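Bivwood Ceiling Louvers – Set-up Guide
Section 4: Adjusting and cleaning the white slats

Please read this section fully before you open or clean the slats for the first time. The panel must already be fixed to the ceiling as shown in Section 3.
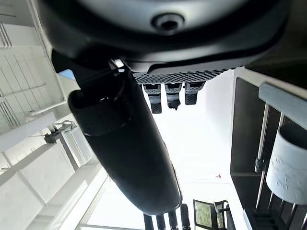
The slats are delivered in the closed position and with a thin protective film on both faces. Remove the film before the first opening. If it stays in strong daylight for long, it becomes hard to peel.

What you need
– a stable step ladder
– the short hex key from the Bivwood bag
– two soft cloths, one of them damp
– a soft brush

4.1 Opening the slats

1. Clear the floor under the panel and put the ladder on a level place.
2. Peel the film from each slat, starting at the end with the printed arrow.
3. Loosen the lock screw by one half turn. Do not take it out.
4. Hold the adjusting bar in the middle and move it slowly until the slats stand at the wished angle.
5. Tighten the lock screw by hand, then give it a quarter turn with the key.
6. Go down and look at the panel from the floor. All slats should have the same angle.

Note: For a panel longer than 3000 mm there are two lock screws. Loosen both before you move the bar.

CAUTION: Never pull on a single slat. The end pin can break and it is not covered by the warranty.

4.2 If one slat stands differently

1. Close the panel completely.
2. Press the end pin of this slat gently toward the frame, until you hear a click.
3. Open the panel again and compare.

If the pin does not click, order the repair set 194 from the Pirbridge service desk. One set is enough for one panel.

4.3 Cleaning

1. Close the slats and brush the dust away along their length.
2. Wipe with the damp cloth, then with the dry one.
3. Open the slats fully and repeat on the other side.

We advise to clean every January, and one more time in summer if the windows of the room are often open.

CAUTION: Do not use alcohol or scouring powder. White slats lose their coating and the spots can not be repaired.

Continue with Section 5, Changing the adjusting bar.

Plekutow edition, June 14, 2023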